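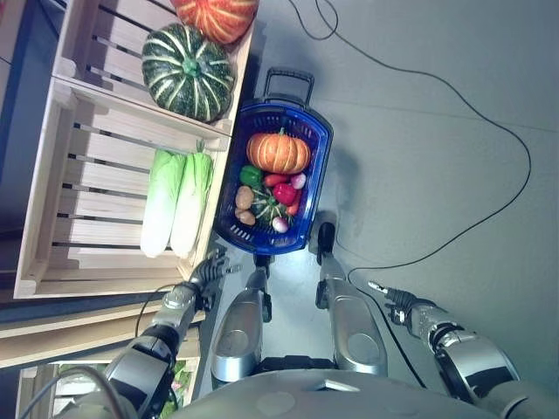 Kürbiszeit, endlich. Wollte eigentlich nur Zwiebeln und Kartoffeln holen, naja. Der orange Kürbis musste mit, der kleine grüne auch, Paprika sowieso. Wird Suppe, der Rest kommt aufs Blech, 28 Minuten reichen bei mir meistens.

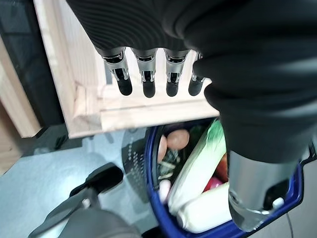

Eier auch noch, für den Pfannkuchenteig. Blöd nur wenn die schweren Sachen zuletzt in den Korb wandern, also erst Kürbis, dann der Rest. Mach ich jedesmal falsch. Rezept kommt morgen, vieleicht. Muss los, Paula wartet.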